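List: Aston Travel Agents Discussion
Date: Feb 23, 2014
Subject: Re: Broldale Lake Lodge opening offer

> Good news for anyone with clients asking about lakeside
> stays! Broldale Lake Lodge opens in April with 30 cabins,
> a full spa and a free shuttle from Grarance airport. Agents
> who book before opening get 2 nights free for themselves.
> I would get clients in early, this one is going to fill up.

Is it? I read the same flyer and came away with more questions than bookings.

"Opens in April" doesn't say when in April. I asked the sales desk for a date I could put on a client's invoice and got a second copy of the flyer. Same thing with the spa. Does "full spa" mean it will be running on opening day, or that there's a room set aside for it?

The free shuttle bothers me more. Grarance gets very few arrivals after dark in spring, and the flyer gives no times. If it makes one run at noon, half my people will be paying for a taxi.

And the rate. $621 for the cheapest cabin, three nights, meals extra. Chou Travel had something close to that on the other side of the lake last year, breakfast included, and still had trouble selling it.

Before I send anybody, I want these in writing:

1. A firm opening date, and who pays to move guests if it slips. We all remember how long the last "spring opening" took.

2. Shuttle times, both directions, and the cutoff for late flights.

3. How commission gets paid. They say bookings go through their own online system, which I haven't seen work yet. I'd like a confirmation I can print.

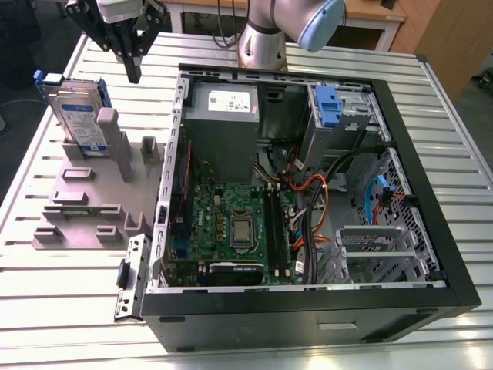
4. Whether the free nights have blackout dates. Mine usually turn out to cover the whole summer.

If anyone has walked through a finished cabin, please post. I have 8 clients waiting on an answer and for now I'm telling them to hold off.

Aston desk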